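Shared handling rules for two-arm robots get their first full version

Labs and small shops that teach robot arms to handle soft goods now have a common set of house rules to work from, and it is a good read!

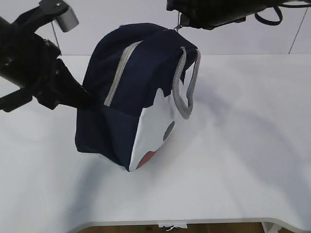

What's in the rules

The document is called the Nirkance Practice Notes, and version one went up on Wednesday morning. It runs to 15 pages, which will come as a relief to anyone who has tried to get a new operator through a full safety binder before lunch. The notes cover two-arm stations set up at a table: how to lay out the work area, how to hold bags, clothing and other floppy things, when to stop, and what to write down afterward.

The soft goods chapter is the one people have been waiting for. A fabric bag hanging between two arms sags and folds under its own weight, and straps and cord handles go their own way. Older guidance mostly assumed boxes and metal parts. The new notes treat cloth as its own case, with separate advice for seams, zippers and handles.

Among the points in that chapter:

Lift a soft item only as high as the task needs, and keep it over the table the whole time.

When both arms share a load, name one as the lead before the run starts. If the lead arm stops, the other one holds still and waits for a person.

Don't pull the arms apart to smooth out a wrinkle. Set the item down and take a new grip.

Check cable slack at full reach on both sides at the start of each shift.

Log every drop, including the harmless ones.

That last point caused the most back-and-forth during the drafting. Kamrul Matubbar, who edited the notes, had wanted it in from the first outline. "A bag that slips and lands on a table hurts no one, so it never gets written down," he said. "Then three months later you have a worn fingertip and no idea when it started. I would much rather have a boring log."

Tried out before release

Two shops worked under the draft rules before they were final. Gruva, which packs returned travel goods, and Fladateo, a small contract lab, ran 319 sessions between them and sent back comments on each chapter. Fladateo's operators asked for a shorter start-of-shift check, and they got it. The final version takes 5 minutes, and it fits on one side of a card that can be taped up next to the stop button.

Yu-ting Chang ran the Fladateo trial and is clearly delighted with how it came out. "We had our own rules, they had theirs, and every visitor brought a third set," she said. "Now I can hand somebody the card and we're talking about the same thing right away. It's such a small change and it has made my days so much easier."

Gruva's crew pushed in the other direction on one item. They wanted firmer wording about hands near the arms, and the final text has it: no reaching in to fix a strap or tuck in a handle while the motors are on, even at slow speed. Power down the motion, wait for the light, then reach. Lamai Thaweesak, a shift lead there, said new hires find this the hardest habit to build. A twisted handle is right there in front of you and your hand just goes — she has caught herself doing it too.

Some things were left for later. The notes say very little about wet items or anything with glass in it, and the section on grip force gives a method for finding a safe setting but no table of numbers. Matubbar said the group didn't have enough trial data to print numbers it could stand behind. Shops that want to help fill that gap can send in their logs using the form at the back.

Getting a copy

The notes are free to read and print, and shops may change the card to match their own stations as long as they keep the stop rules as written. A first print run of 300 cards is going out to shops that signed up early. Thai and Bengali translations are in progress, with Jaruwan Wongsuwan checking the Thai text against the working terms operators use on the floor.

An open call for comments on the next version starts in April. Grip force is first on the list, followed by shared storage for tools and spare fingers. Anyone who works with a two-arm table station is welcome to write in, and the editors say they would especially love to hear from people on night shifts, who were hard to reach this time.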